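Screw cap

A screw cap is a closure that fastens onto the neck of a bottle, jar or tube by turning. Ridges on the inside of the cap, called threads, ride along matching ridges on the outside of the neck and pull the cap down until it presses against the rim. Screw caps are used on drinks, medicines, cleaning products, cosmetics and many dry foods.

Parts

The flat top of a cap is known as the top plate, and the side wall is the skirt. The skirt often has fine vertical ribs on the outside that give the fingers something to hold. The seal is made under the top plate, either by a separate disk called a liner or by a molded ring that fits inside the neck. Caps without a liner are cheaper to make, but the neck has to be more evenly shaped for them to work well. 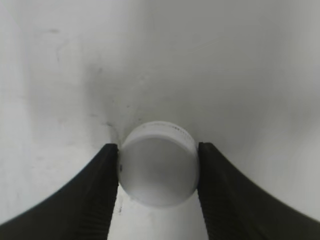

Many caps for food and drink also have a band along the bottom of the skirt, joined by small bridges of plastic. The first turn breaks the bridges and leaves the band on the neck, so a buyer can tell that the container has been opened.

Materials

Most plastic caps are molded from polypropylene or polyethylene. Polypropylene is stiffer and holds up better to heat, while polyethylene is softer and seals well by itself. Metal caps are made from aluminum or tin-plated steel. Aluminum caps are common on wine and spirits — the threads are usually rolled into the metal after the cap is placed on the bottle.

Liners may be made of foam, coated paper, rubber or foil. The choice depends on the contents. Oils and solvents can attack some liners, and strong smells can pass through others.

Color is added to the plastic before molding. White is widely used for medicine and household goods.

Fit and tightness

Cap sizes are given by the outside width of the neck threads in millimeters, followed by a number for the thread style. Two caps of the same width may not fit the same bottle if their thread styles differ.

The turning force used to close a cap is called application torque. Too little can cause leaks, and too much can strip the threads or make the container hard to open. Removal torque is usually lower, as the plastic relaxes after closing.
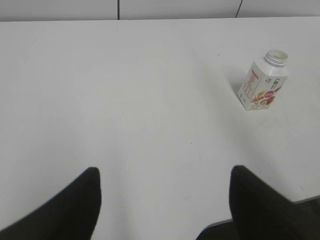
Child-resistant caps

Child-resistant caps need two movements at once to open, most often pushing down while turning. Many have an inner and an outer shell that lock together only under pressure. Some can be flipped over and used as ordinary caps in homes without children.

Recycling

Caps are often a different plastic from the bottle they close. Polypropylene and polyethylene float in water and PET sinks, so the two can be separated after shredding. Local rules vary on whether caps should be left on — many programs now ask for this, as loose caps are small enough to fall through sorting screens.

See also: Crown cork, Flip-top closure, Stopper, Tamper-evident packaging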